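Gerkbridge Bag Handling Set (student project data card)

Version 2, released May 3, 2023

Summary

Wrist-view recordings of a robot arm with a two-finger gripper handling thin plastic bags on a white table. Collected by the Gerkbridge Robotics Club as its spring project and used for the club's entry in the deformable objects class of the Clesirholm student meet. The set holds 2522 episodes. Each episode is one attempt at one task, kept whether or not the attempt met the task goal.

Contents

episodes/ - one folder per attempt
labels.csv - one row per episode
splits/ - train and test lists
tools/ - loader, viewer, label checker
CHANGES.txt - differences from version 1

Each episode folder contains the wrist camera stream, joint positions, gripper opening, and a short text file with the task string. Joint positions and gripper opening share one clock. The camera runs on its own clock, and the loader aligns the two by nearest timestamp. Pass align=none to get the raw streams.

Tasks

flatten: spread a crumpled bag on the table
lift: grasp the gathered end and raise it clear of the table
to_basket: move the bag from the table into the plastic basket

The train split for to_basket has 1000 episodes. The test split for flatten has 700. The lists in splits/ are final for this version; please do not reshuffle them if you want your numbers compared with ours.

Collection

All episodes were driven by hand by club members using the Fuvow leader arm. Operators worked in short sessions and swapped at the end of each one. The operator field in labels.csv is a letter code, and the key is not released. Start poses for the bag were set by dropping it from above the table and leaving it as it fell. The basket was moved between sessions, so its position should not be treated as fixed. Lighting was the room lighting. Blinds were closed for sessions recorded after January, and the blinds field is blank for anything earlier.

Labels

outcome: done, partial, none
grasp_end: yes if the fingers closed on the gathered end at any point
regrasp: number of times the gripper opened and closed again
notes: free text, mostly empty

Outcome was marked by the operator right after the attempt, then checked by a second member from the recording. Where the two disagreed the second label stands and the first is kept in outcome_op. Partial is the least reliable value. For flatten, the cutoff between partial and done was written down only for version 2, and episodes carried over from version 1 were marked again under the new rule.

Known problems

The white bags on the white table give weak edges. Depth from a learned estimator is poor on the film, and we do not ship it. Segmentation masks were tried and dropped.

When the plastic is close to the camera it is out of focus. Nothing has been done to correct this.

Printed bags are overrepresented. A model trained on the full set tends to follow the print instead of the folds. The field print (yes/no) is there so you can balance the two or hold one out. We suggest reporting results on both.

The gripper opening value drifts over long sessions. Rezero at the first frame of each episode - the loader does this by default.

Baseline

Behavior cloning on wrist images and joint positions, code in tools/baseline. Config files for all three tasks are included. The lift config trains on a single card. The flatten config needs the smaller batch size or it runs out of memory. No pretrained weights are included.

Use

Free for class and research use. Credit the Gerkbridge Robotics Club. The arm driver in tools/ is the Declercq lab branch and carries its own license file; read it before you redistribute anything.

Errors in labels can be sent through the issue page. Give the episode folder name and the field.

Comments on this release 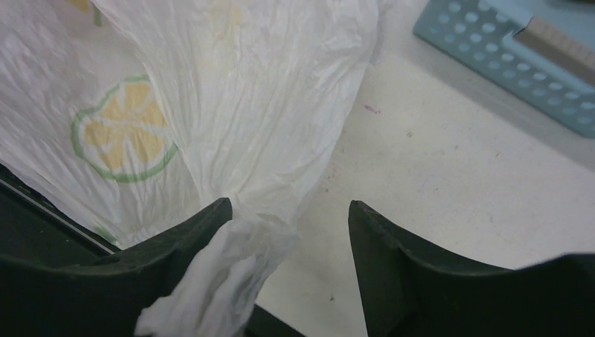

Declercq lab: We ran the loader on the flatten test list and the rezero step fails when the first gripper reading is missing. Falling back to the second reading fixed it for us. Could you also add the print field to the split files? Joining against labels.csv every time is slow.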